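How to test if a robot can sort a bin of parts

Many people ask if a humanoid can already take over small workshop chores. You can check it yourself in 2 hours. Write down the result even when it is bad.

1. Choose one chore only. Ours is to take a part from a bin and put it on a shelf.
2. Mix the parts with boxes. A clean bin is too easy.
3. Let the robot try 100 times and do not help it.
4. Count a dropped part as a failure. Our first score was 59.

The hands need most of your attention. Shiny black parts are hard to grip, and cardboard below them can move.
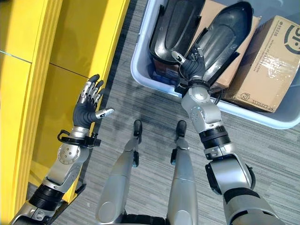

Photo: Hanna Rutkowska / Mottram

5. Repeat with the bin turned - the rim often stops the thumb.

For now, a person is still faster at this work. Please send your own scores to Zulkifli Khoo, and write which hand you used.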